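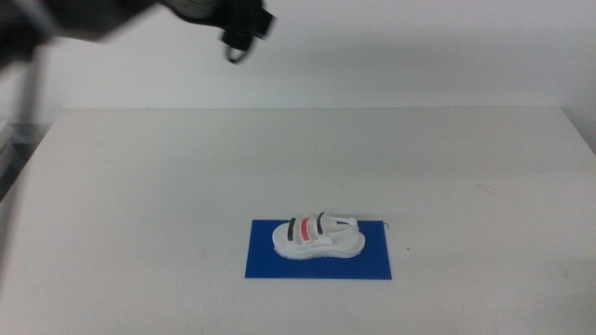

Ticket 136 – Illine course portal. Status: open. Coaches on the Dirkholm supervision course can't open the workbook for module 2. The download stops at page 17 and the reader closes. The login page loads normally, so the fault is in the file and the site itself is up.

Update: the same thing happens with the Tanus reader and in a plain browser. Module 1 opens fine. Cleared the cache, no change. 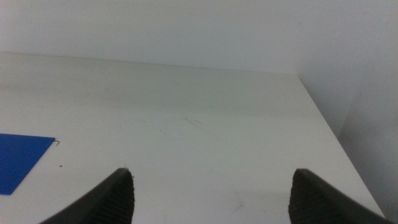
Gripper fingers, open.

Update: Esquivel sent the second edition of the workbook again as a fresh PDF, 41 pages. The old upload was missing the case study section – replaced it at 3:40 p.m. and the full file now opens in both readers.

Still to do: email the group the new link and remove the old one from the reading list. Leave the ticket open until the coaches confirm.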